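The Soybean Can Wait: An Evening With the Cook Behind Altden's Smallest Supper Club

She seats six people, owns two good pans and has a long list of grievances against the canned bean.

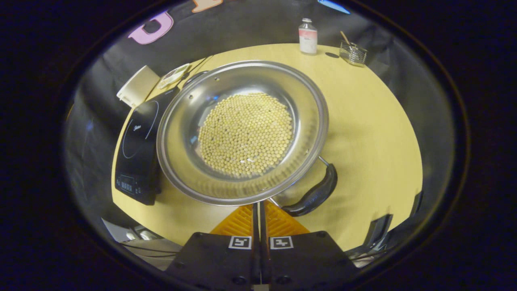 The supper club in Altden has no sign, no website and, until last October, no second burner. Its cook, who runs it from the front room of her apartment and prefers to keep her name off things her landlord might read, opened the door to me at four in the afternoon and asked whether I had eaten. I said I had. She looked disappointed in me and went to put the kettle on.

We were there to talk about soybeans, a subject on which she had been warned to be brief.

"Dried soybeans have an image problem," she said. "People think of them as feed. Or as something that's been turned into something else by the time you meet it — milk, sauce, a block. You tell a guest they're having soybeans for dinner and they look around for the rest of it."

She came to them by way of poverty, she says, and stayed by way of stubbornness. Her first apartment, in Quintana, had a kitchen the size of a coat closet, and a grocery downstairs that sold beans from a bin. She bought yellow ones because they were the cheapest and boiled them for twenty minutes because she was hungry.

"It was like eating a necklace," she said.

The next batch she soaked overnight. The one after that she soaked overnight and forgot until the following evening, by which time the water had foam on it and the room smelled, in her words, "like a wet dog reading a newspaper." She has strong views on soaking now. Cold water, plenty of it, much more than seems polite. In warm weather the bowl goes in the refrigerator. In the morning the water gets thrown out, and she does not want to hear about the vitamins.

I asked how much she makes for a dinner.

"Two hundred grams, dry. That's a side dish for six. Everybody's instinct is to make more, and then they're eating beans until the holidays."

The beans get picked over by hand before anything else happens to them. She does this in a wide pan because she likes to hear them roll. A stone, she told me, makes a different noise from a bean, and once you know it you will never mistake it. I asked her to imitate the difference. She declined.

Some nights she skips the soak altogether and toasts them dry, which is a slower business than the recipes admit. Low heat, constant shaking, and a certain amount of standing about. The skins split, the color goes from butter to peanut, and at some point they start to smell like a movie theater. She takes them off then, salts them and puts them out before the guests sit down.

"You have to warn people with dental work," she said. "I had a man in here with a crown. Lovely man. He's fine."

Her opinions on equipment are shorter. She cooked on gas for years and misses only the drama. Induction suits the front room, where there is no hood and the curtains are not the sort that forgive. It also suits a cook who talks while she works, and she concedes that she is one. For pans she wants stainless steel and a rim wide enough to shake against. She had a nonstick one from a company called Jetomport that came with three pages of instructions and lasted as long as it took to read them.

"It peeled," she said. "I don't want to be coy about it. It peeled into the rice."

The dinners themselves are simple. There is usually a soup, then the beans, then whatever looked decent at the Plivov market, where she shops early and, by her own account, is not well liked. She squeezes things. On the afternoon I visited she was planning to serve the beans simmered with ginger and a little soy sauce, which she described as "putting the family back together."

I asked whether she ever thought of growing. A proper place, a few more chairs, a menu printed on something.

She thought about it for as long as the tea took to pour.

"People ask me that, and I think they mean it kindly. But then I'd need a freezer, and a person to stand by the freezer, and I'd be in the back doing the figures while somebody else burned my beans." She pushed a cup across to me. "I can burn them myself for nothing."

The next dinner is full. The one after that has two seats left, and she asks that guests come hungry and leave their shoes by the door.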